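Setting Up Your Episode Tracker

I wrote the first version of this guide for my cousin, who wanted to stop getting spoiled on Belirwood every single week, and it has grown a lot since then (sorry!). This section gets you from a fresh Faltent install to a watchlist that knows what you've seen and hides what you haven't. Last revised 11/5/20.

Before you start

You need a Faltent account, the email address you signed up with, and the name of at least one show you're in the middle of. If you're coming over from a spreadsheet, save it as a CSV first. Mine had 3,341 episodes in it, going back to my college days, and it imported fine once I'd deleted the column of star ratings.

Adding your first show

1. Open Faltent and tap Library, then the plus sign in the corner.

2. Type the title. Short titles are a pain. If you follow Ho, the detective drama, typing two letters gets you a giant list of everything with those letters in it, so add the year or the lead's name and it pops right up.

3. Tap the poster, then Follow. The show lands at the top of your library with every episode marked unseen.

4. Scroll to the last episode you finished, press and hold it, and pick Mark All Through Here. Please use this one! I spent an entire evening ticking off Odton one episode at a time before Rajkumari Kushwaha told me the long press existed.

Caution: Mark All Through Here can't be undone in one go. If you press the wrong episode in a long-running show, you'll be unticking by hand. 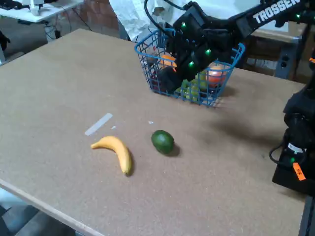 Banana and green fruit on the tabletop

Turning on the spoiler shield

This is the part everybody asks me about. The shield blurs episode titles, guest star names and thumbnails for anything you haven't marked as seen. Titles matter more than you'd think. Belirwood once called an episode "The Widow" and I knew who was getting killed off a full week early.

5. Go to Settings, then Display, then Spoiler Shield, and slide it on.

6. Choose a level. Light hides thumbnails only. Medium adds titles and guest stars. Full also hides the number of episodes left in the season, so you won't know a finale is coming.

7. Set the buffer. It holds back alerts after an episode airs, and it goes up to 70 hours. I keep mine at 20, and that covers me for the night of and most of the next day.

Note: The shield doesn't touch the comments. If you open the comments on an episode you haven't watched, you're on your own in there.
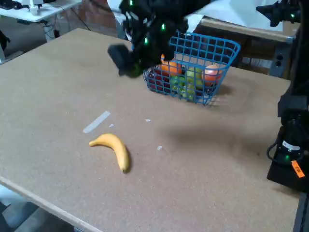
8. Go back to your library and open a show you're behind on. The next unseen episode should say Up Next, with everything after it blurred. If you can still read the titles, close the app all the way and open it again.

Air dates and reminders

Faltent pulls air dates from the network schedule, and they shift, especially around the holidays and in May when everybody's cramming in finales. Tap the little bell next to a show to get a reminder. You can pick the morning of, one hour before, or both.

Lalit Srivastava swears by both. I tried it for a month and I was getting pinged all day long, so now I just do one hour before, and only for the 8 shows I watch live.

Note: Reminders follow your phone's time zone. If you travel, check that Use Home Time is switched on, or your East Coast shows will turn up at weird hours.

If a show is on break, the bell turns gray and stays that way until a return date gets posted. You don't have to follow it again. Odton was gray on mine for so long I figured it had been canceled, and then one morning the reminder went off while I was brushing my teeth!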